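From the Software Corner: Neren Learns to See Black

Those of you who follow our little project will remember that back in June we were rather pleased with ourselves, because Neren (our grasp planner, for the newer readers) had finally stopped fussing over towels and napkins. Well, then we moved on to dark cloth, and it was a humbling few weeks for everyone! Soft black fabric gives the depth estimate very little to hold on to, and once it's pinched between two black finger pads the old segmentation model would happily decide that fabric and fingers were all one thing. 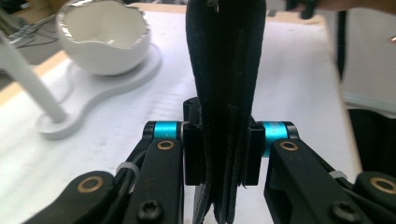 Farah Ginting took this on, bless her, and spent a good while relabeling 1600 views by hand, tracing where the pad ends and the folds begin. She also talked us into letting the model look at 17 past views at a time, so it can use the way cloth moves against the fingers. On our held-out set, the right boundary now comes back in 86 percent of views, and the planner waits for another look when it isn't sure.

Darius Vasiliauskas has meanwhile tidied up Luik, our replay tool, so you can scrub through a grasp and see the mask and the planned finger width side by side. It loads in almost 5 seconds, which will feel like a holiday to anyone who used the old one. The new build is on the shared drive, and Farah would dearly love to hear about any dark, fuzzy or folded thing that still confuses it.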